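Ticket 965: Wrist view replays look wrong in Kocsis batch
Opened by: Dénes Kun
Opened: 26/10/2019
Component: Curkik recorder, Dultis sim build
Status: Resolved (grudgingly)

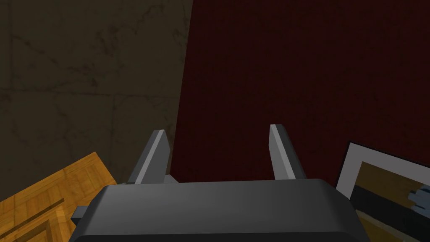 Replays from the Kocsis batch keep failing the viewer check in Gandon, which flags them as "camera drift" and throws them in the reject bin. I don't believe the camera is drifting. It's bolted to a simulated wrist with simulated bolts, and those don't come loose. Wrist view from one of the rejects is attached. The fingers stand open with only dark maroon behind them, and the framed picture down in the right corner sits on a slant, as does the edge of the wood on the left. My theory is that Gandon's check wants a level horizon, which is a lot to ask of a wrist.

Steps to reproduce
Load any Kocsis episode in the viewer.
Run the drift check with default settings.
Watch it go red. Make a cup of tea.

Comment 1, recorder team
Can't reproduce on our end. Have you tried clearing the cache?

Comment 2, Dénes Kun
Cleared the cache. The cache is now very clean and the check is still red. I replayed 4 episodes with the joint log beside the video. The camera pose matches the wrist to the last decimal in all of them, so whatever is drifting, it's not that.

Comment 3, viewer team
The drift check was written in July for the fixed overhead camera. It compares background lines from one image to the next. We may have switched it on for every camera when we tidied up the config.

Comment 4, Dénes Kun
"May have" is doing some heavy lifting there. I've turned it off for the wrist stream and rerun the batch. Everything passes apart from 2 episodes, and those deserve it – the operator closed the gripper before reaching anything and then carried nothing across the room with great care. Labelled as failures and kept, as the training folks like a few of those.

Comment 5, viewer team
Fix merged. The check now reads the camera type before forming an opinion. Wrist streams get compared with the joint log instead.

Follow-up
Rejects from the older Dultis scenes need to be pulled back out of the bin and rechecked before anyone empties it. Please don't empty it. I've renamed the folder DO_NOT_EMPTY, which worked for nearly a day last time.

Dénes Kun changed status from Open to Resolved.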